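Gate Money Won't Fix the Purse Problem

Every spring the track at Gendine announces something new that is going to save it. Last year it was a late Pick 5 with a low takeout. The year before that it was twilight racing. This year it is the Lernska Bonus, which pays an extra purse supplement to any barn that starts a certain number of horses over the meet, and I have read the terms twice now without finding the part that helps a small stable.

The pitch is simple. Field sizes are down, short fields kill the betting, so pay people to enter. Kelechi Okoro, the racing secretary, told a meeting of horsemen in March that the track handed out 687 stalls last season and that too many of the horses in them sat idle. I believe him on the stalls. I don't believe a bonus gets a sore horse to the gate, and I'd rather it didn't.

Look at who can reach the threshold. A trainer with 40 head will clear it by the middle of the meet doing exactly what she would have done anyway. Titilayo Akinola has a handful of claimers in a barn by the six-furlong chute, and she would have to run each of them back on short rest all summer. She told me she won't. So the money goes to outfits that were coming regardless, and the track calls the result participation.

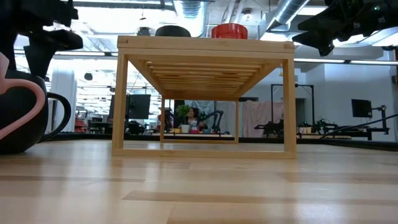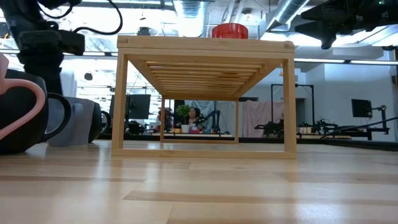

I went through the condition book at home one evening in April, marking every race that a horse like hers could fit. There weren't many. The book is heavy on starter allowances with odd restrictions, and the cheap claiming races that fill on their own are bunched into the first weeks. A card is like a shelf made of slats, such as the wooden rack on my tabletop: there are gaps all along it, and the question is how wide you let them get. At Gendine they have let them get wide enough to lose a whole class of horse, and then they wonder why the sixth race draws five.

The defenders say a bonus worked at Trerum. Did it? Trerum added the supplement the same year it cut its schedule and raised its bottom purses, and any of those three could have moved field size. Jarlath Kinsella, who rode there for years and is nobody's idea of a dreamer, puts it all down to the shorter schedule. Same horses, fewer races, fuller gates. That sounds right to me, though I'd like to see a season without the other changes before I bet on it.

What I would do with the money is dull. Put $1,000 more on the bottom of each purse, paid to every starter from sixth place back, so that a van ride and a jockey's fee don't sink a small owner who had an honest try. Write the cheap races evenly through the meet. Drop a day of racing if the entries aren't there.

Management won't like losing a day, and the simulcast people will like it less. Fine. Let them publish the handle on those five-horse races and show us what we would be giving up. I asked for it in May and I'm still waiting.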